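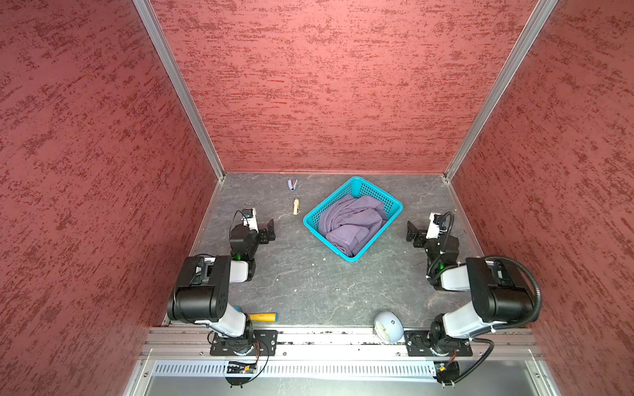
September 17, 2018 – Page 212 and counting

I finished part two of the Jernuvach book last night and I can't stop thinking about it! Sevim Yüksel lent it to me back in July and I let it sit under the lamp for weeks, which was very silly of me. It has 401 pages and I read 58 of them in one go, with my tea going cold and my feet tucked under the dog.

The part I love is the ferry crossing. The two sisters haven't spoken for years, and they end up on the same bench in the fog, sharing a bag of plums (plums!) and arguing over whether their father ever could sing. I read it out loud to Güven over the phone and he laughed so hard at the older sister that he had to put me down and come back. He wants the book next. I told him there's a line.

Page 212 is where the letter turns up. I had to get up and walk to the kitchen and back before I could read it. I had guessed the letter was from the aunt – wrong! – and now I want to go back through part one and see how I missed it. There must be hints in the wedding chapter.

We have 4 people for the reading group so far, counting me. Sevim would like to meet at Brannigan, in the back where the soft chairs are, and I'd be happy with that as long as they still make the almond cake. Güven Kozan says he'll come if we promise to do something short after this one. I was thinking of the Sametier stories. I read the first two years ago and remember a snowed-in train and a very rude parrot, and that's enough to make me want the rest.

I also started copying out lines I like in the green notebook. My handwriting gets worse as I get more excited, so the ferry pages are nearly impossible to read. Must buy a better pen.

Rain all afternoon, soup for supper, and then straight into part three. Sevim has texted to ask if I've reached the orchard yet. I haven't, and I've told her not to say one more word.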